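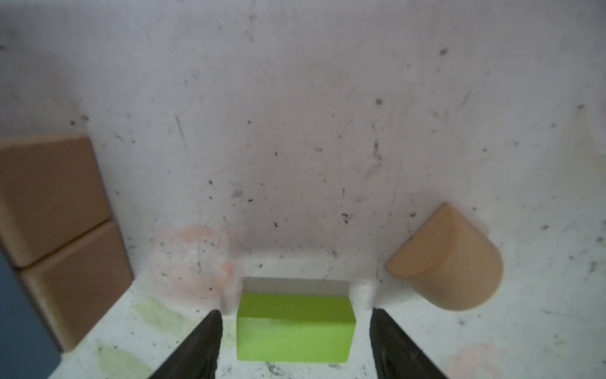 About Dastar

Dastar is a small training shop for robot operators and the people who look after robot cells. We run short courses, we lend bench space to local schools, and twice a year we open the doors to anyone who wants to see what goes on inside. We are on the ground floor of the old Simões building, behind the loading dock.

Morena Cirillo and Isamu Kaneko started the shop after several years of installing packing lines. They kept meeting plant workers who had been handed a robot and a binder and left to get on with it. The first course had four students and one arm. We now have 25 benches, most of them set up with a single arm, a gripper with a camera at the wrist, and a tray of blocks.

What we teach

The beginner course runs for five evenings. Students learn to jog an arm, set a safe speed, teach a pick point and recover from a fault. Everyone starts on blocks. They are plain wood or painted, cubes and rectangles and a few half-cylinders, and they cost very little to replace. A student who can pick up a block squarely, put it down and do it again from a different angle has covered most of what the first week asks for.

The second course is for maintenance staff and covers cables, finger wear, camera mounting and calibration. Noemí Maldonado teaches it. She also writes the bench notes, which are free to take home.

Companies can book either course for their own staff. We can teach at your site if you have a cell we can stop for the day.

Open day

Our open days are held in January and in early summer. The doors open at 10 in the morning and we finish at 4. There is no charge. At the last one we signed in 108 visitors, including two classes from Metelel High School, a group of retired machinists and a good many parents with young children.

The day works like this. Visitors check in at the front desk and are given a bench number and a time. Each bench has an instructor or a former student. You get a short demonstration first, and then you take the controls yourself. The wrist camera view goes to a monitor next to the bench, so you can see what is between the fingers as you bring the arm down. Most people come in too high and too far to one side on the first try. The instructor will talk you through it.

The usual task is to move one block from among a few others without touching its neighbors. Children who finish early can ask for the stacking sheet, which has six towers on it in order of difficulty. The half-cylinder is harder than it looks and is left for the last two.

The benches are working benches. The tops get marked and stained over a season of classes, and we resurface them when the marks begin to bother the cameras. Until then they stay in use.

At 11:30 and again at 2, Isamu gives a talk on how a pick is planned, from the camera picture to the closing of the fingers. It lasts half an hour with questions. The talk is held in the back classroom, where there are 36 chairs. Please come a few minutes early if you need a seat near the front.

School visits

We take school groups on Tuesday mornings during term. A visit lasts two hours and is suitable for ages nine and up. Groups are split between the benches and the classroom and change over halfway through. Sarahí Cuevas arranges these visits and can send a worksheet ahead of time. Teachers are welcome to come and try the bench on their own first.

Getting here

Use the side entrance on the dock side. Parking is free after 9, once the delivery trucks have gone. The ground floor is step-free and two of the benches can be lowered for wheelchair users. Closed shoes are required in the bench area, and long hair should be tied back.

To book a course or a visit, ask for Sarahí at the front desk, extension 413. For questions about equipment, ask for Braulio Olvera in the workshop.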